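Skoleck 4-Port PoE Injector Panel

Do you need a new switch just to power four access points? The sales sheet for most PoE switches would like you to think so. If your current gigabit switch still does its job, a powered panel between it and the cable runs costs less and leaves your VLAN setup alone.

The Skoleck panel has 4 ports and a shared budget of 120 watts. Read that second part twice. Vendors love to print the per-port maximum in large type – 30 watts here – and the shared figure in small type. On this one the two happen to add up. On the older Mendes panel they did not, and we stopped stocking it.
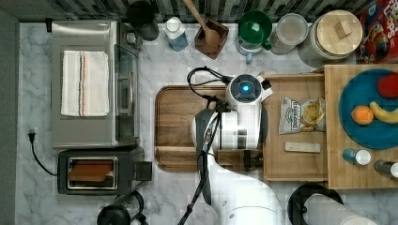
Will it extend my cable runs past the usual limit?

The panel passes data straight through, so the full run from switch to device still has to stay within the normal Ethernet distance. Any injector sold as a range booster deserves a hard look.

Arlindo Teixeira ran one at our Hestadport shop from February with four access points on it. No dropped links, but the fan is louder than the spec suggests. Keep it out of the office.

No web page, no app, no remote port reset. If you want those, look at a managed switch.

Sold by Sadis. Price: $176. Rack ears included, power cord sold separately. In stock: 20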